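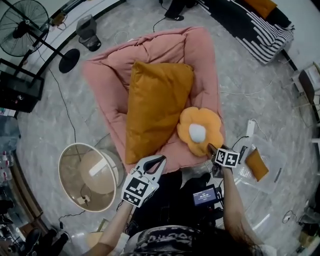

Hasetti Holdings Monitor

Search filings, tickers, funds

Hasetti is a desktop and browser tool for following institutional shareholdings. It reads periodic holdings disclosures as they are published, matches each line to a security, and shows the change in position against the previous period. It is sold by Grirkemach to small research desks, pension advisers and private investors who keep their own records.

Coverage

The standard licence covers 209 reporting managers, chosen by the user from the full index. The list can be changed once per quarter. Managers that file jointly are treated as one entry, with the individual filers listed underneath. Confidential positions disclosed at a later date are added to the period they belong to and marked with an R in the margin.

Share classes are kept separate. Options appear on their own tab and are never netted against ordinary shares.

Position changes

Each holding is shown with shares held, reported value, change in shares and change as a percentage of the earlier position. Value changes are split into two columns: the part due to trading and the part due to price. The trading column uses the closing price on the last day of the period, as the disclosures do not give dealing prices. It should be read as an estimate.

Splits and consolidations are adjusted back through 16 quarters. Older periods are shown as filed.

Alerts

Alerts can be set on a manager, a security or both. A threshold may be given in shares or as a percentage. Messages go out at 7 am and 6 pm UK time — there is no intraday service on the standard licence.

Export

CSV and spreadsheet formats. A single export holds up to 155 securities; larger sets are divided into numbered files. Column order is fixed. Users of Rania portfolio software can import the files directly, but must switch off automatic currency conversion first or values will be converted twice.

Licence

£56 per month for one named user, billed monthly. The Spanos identifier table is included. Price history before the first covered quarter is not.

Hasetti does not give investment advice. Disclosures are published in arrears and a position shown may since have been sold.

Comments

yulan qin
The split adjustment was wrong on two of my holdings until the May update. Fine now. Would still like to choose the column order.

DeskTwo
Does the manager limit count joint filers separately?

Grirkemach Support
Joint filers use one place on the list. Column order is on the request list, no date yet.

parrow_k
Import to Rania works if you follow the currency note. I didn't the first time.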